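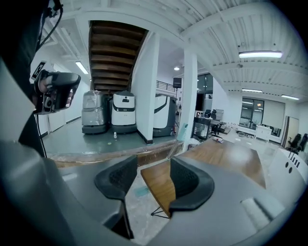
I paid $199 for a toaster and I'd like to talk about it.

Well, I'd like to talk about the booklet it came with, which was a single folded sheet with a picture of the toaster on one side and a picture of the toaster plugged in on the other. No words, unless you count a web address. My old one, a Manalo that my mum handed down when I moved into my first flat, came with 30 pages. I've still got them in the kitchen drawer, under the takeaway menus. There's a wiring diagram! There's a page on how to get the crumb tray out when it sticks, and it does stick, and the page is right about what you have to do with the butter knife (unplug it first, for heaven's sake).

I know how this sounds. I'm aware that grumbling about instruction manuals puts me one cardigan away from writing to the council about the colour of the bins. But I miss them, and I reckon we gave them up far too easily.

When something broke at our place, Dad would sit down at the table with the booklet and a cup of tea and read the whole thing, front to back, before he so much as looked for a screwdriver. It drove us mad. There'd be four kids standing behind him wanting the telly back on and he'd be on the page about aerials, nodding away. He got it going most of the time, though, and when he didn't he at least knew what to say to the bloke at the shop.
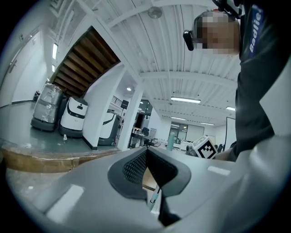 What we've got now is videos. I rang Candent about the toaster (it only browns one side, thanks for asking) and a very nice woman told me to look up the clip. So I did. It goes for 4 minutes, two of which are music, and the bit I needed went past while I was still trying to turn the sound down. Then you drag the little dot back, and you overshoot, and you get the music again. With a page you just look at the page. You can put your thumb on it. You can write on it in biro, as somebody did in my Manalo one — "NOT this screw" — and I've been grateful for that note ever since.

I'll be fair. Plenty of the old manuals were rubbish. I had a Tedetti sewing machine whose booklet had clearly been through three languages on its way to English, and it kept telling me to "invite the bobbin". I never did find out what that meant. And a video is a lovely thing if you're learning to knead dough or tie a bow tie, where you need to see the hands moving.
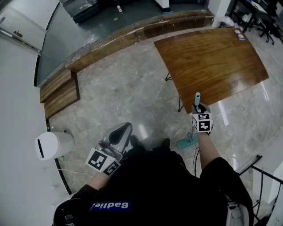

My neighbour Bogdan Lazăr thinks I'm being precious. He fixes bikes in his garage and he says he's learnt everything he knows from watching other people do it, first his uncle and now strangers on the internet. Fair enough, but I've been in that garage, and there's a greasy old workshop manual on the shelf with half its pages folded down at the corners. I asked him about it and he said it was for the torque settings. Well, exactly! Nobody wants to sit through a video for a number.

So put the booklet back in the box. I'd pay a couple of dollars extra for it, gladly, and I'd even put up with the bobbin. Meanwhile the new toaster's going back to the shop on Monday, and I've dug the Manalo out of the garage. Crumb tray's stuck again.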